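Seasonal Work and Household Income in Baltimley
Project Report, Department of Social Studies
Submitted by Vangelis Makris
Supervisor: Maarten Vanhove

1. Background

Baltimley depends on a short summer season. Most hotels and guest houses close in November, and many workers have no regular wage until spring. This report examines how households manage during those months.

2. Method

A questionnaire was delivered to 200 households in the Ostia district, and 99 were returned complete. Follow-up interviews were held with 30 respondents. Questions covered months worked, type of contract, savings and debt. Households with a retired head were excluded.

Housekeeping was the most common occupation reported, followed by kitchen work. Few housekeeping staff held a contract longer than six months.

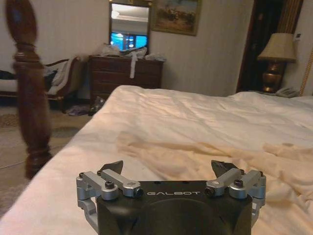
3. Findings

The average winter income reported was $1,979 per month for a household of four. Families with one member employed all year, mainly at the Drerix packing plant, borrowed less than the others. Younger respondents were more likely to leave town for winter work.

4. Limitations

The sample covers one district only. Income figures were given from memory and were not checked against pay records.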